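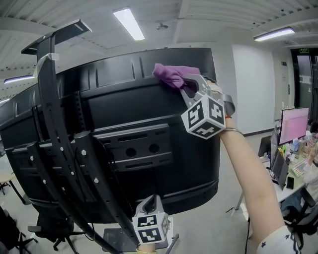
Dusting the back of the big curved monitor, one of the cleaning tasks recorded at the Dornico office.

Filed under: People & Workplaces, Robots and Learning

Last updated: 16/05/2021

Saranya Acharya apologises for the tea before she has even poured it. The kettle at Dornico has been on its last legs since December, she says, and no one wants to be the person who fills in the form for a new one. It is a small company up two flights of stairs, and she has been here long enough to know which of the steps creaks. Her job, if you ask her mother, is "cleaning for computers". If you ask Saranya, it takes a little longer to explain.

She leads the group that gathers examples for Grimetton, a learning system meant to pick up household and office chores by following how people do them. Each example is one person doing one ordinary thing, such as folding a towel or wiping down a screen, with a pair of hand-held grippers in place of their fingers. Each gripper carries a white cube printed with black square patterns, so that its position can be worked out afterwards.

"People expect me to talk about the clever part," she says, settling into her chair with both hands round the mug. "I'm very fond of the clever part, I sit next to the people who do it! But most of my week goes on cloths. What sort of cloth, how it was picked up, whether we've got too many examples of somebody starting at the same corner. I could bore you for an hour on cloths."

She very nearly does, and I am sorry to say I enjoyed it. A cloth, she explains, is a lovely thing to hold with your hand, and quite an awkward one to hold with two jaws. Pinch too little and it slips away as soon as you press. Pinch too much and you are left with a hard little knot that rubs at one spot and misses everything around it. New recorders take about 15 tries before the wiping begins to look like wiping.

The backs of monitors came in at the suggestion of her colleague Tarcísio Frota, who had noticed that nearly all their dusting examples were of flat things at table height. "He was quite right, and a bit smug," she says. "A monitor has a front that everybody thinks about and a back that nobody has touched since it was put up. There are ridges, there's the stand to get round, there's a cable hanging down. You have to reach up and you can't see what the other side is doing. I thought, well, that's a proper job, that is."

They now have 49 recordings of that one chore, and she has watched every one of them at least twice. Four were thrown out. In two of those the cloth had been dropped and picked up off the floor with a bare hand (a thing we would all do without thinking, and no use at all to Grimetton). The others she would rather not discuss, as they were her own.

I ask whether dropped cloths are always a waste. No, she says, and puts the mug down, because this is evidently a subject dear to her. If the person fumbles and then puts it right with the grippers, she keeps it, and is glad to. "I used to ask everyone to be neat. Heloísa Camargo, who trained me, told me off for it. She said, you're teaching it a world where nothing ever goes wrong, and then you'll send it into an office. So now I say, carry on, take your time, if you lose hold of it go and get it again."

She would like people to move more slowly than they do, and to finish the job properly instead of stopping when they think she has seen enough. She would also like more left-handers. At present she has two, and they are both on holiday.

The next set will be shelves, she tells me on the way down the stairs, and after that perhaps the inside of the fridge, if anyone can be talked into emptying it first. She has already bought the cloths.

We use cookies to remember your settings and to see which articles are read. Accept all | Manage choices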